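Home | Stories | Poems | Submissions | Back Issues | About

Filed under: Short Fiction

The Ferry Timetable

by Tatiana Krajčí
29th January

The ferry to Stirnmont left at 4, and Dora had missed it by the length of the ramp. She stood with her bag against her shin and watched it go. A man in an orange coat put the chain across and hooked it.

"Next one's at 7," he said.

"Is there anywhere to sit?"

"The hall. They've got the meeting on, but they won't mind you."

She had been to Ukholm twice before, both times in May, when her father was still working the boats. In winter it looked smaller. The bakery had turned into an office for Rostami, the company that wanted to buy the ferry, and there was a map of the bay in the window where the bread used to be. She read the notice taped under it. The winter service would be reviewed. Residents were invited to comment.

The hall was warm and smelled of coats. There were 16 people on folding chairs and one woman at the front with a laptop and a bad cold. Dora took a seat near the door. An old man moved his hat off the chair next to him, though she had not been going to sit there, so she got up and sat there.

"You're Jondden's girl," he said.

"Yes."

"He still got the knee?"

"He died in the fall," Dora said.

The old man looked at his hat for a while. "I didn't hear that," he said. "I should have heard that."

The woman at the front was explaining that two sailings a day would be enough from now on. Someone asked what would happen if a person got sick at night. She said there was a number to call. Someone else asked who answered the number, and she looked through her papers and said she would find out.

"Your father ran that boat in anything," the old man said. He did not lower his voice. "I had a calf on it once. I had my wife on it, the night our boy came, and he left the dock with the lights still off."

"He told me about the calf," Dora said.

"Not about the boy?"

"No."

"Well," he said. "That was the better story."

People had turned around. The woman blew her nose and waited. Dora thought she should say something, being his daughter, but she lived in the city now and had an apartment with a view of another apartment. She had come to sign for his locker at the dock. It had held a raincoat, a thermos and about 15 years of timetables, folded in half and kept in order. She had thrown out the thermos and kept the rest - she could not have said why.

She opened the bag and took out the timetables. She gave half to the old man and half to a girl in the next row, and they went from hand to hand toward the front. People unfolded them and found years they knew. A woman in a green scarf laughed at something written in a margin and showed it to her husband.

"What are these?" asked the woman from Rostami.

"Comments," said the old man.

Dora left before it ended. It was dark and the wind had come up. The man in the orange coat had a lamp on by the chain, and far out she could see the boat coming back, a little late.

"Good meeting?" he asked.

"I don't know yet," she said. "Can I wait out here?"

He moved over on the bench.
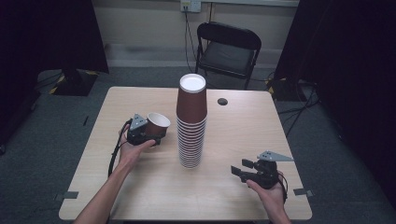

Paper cups on the table.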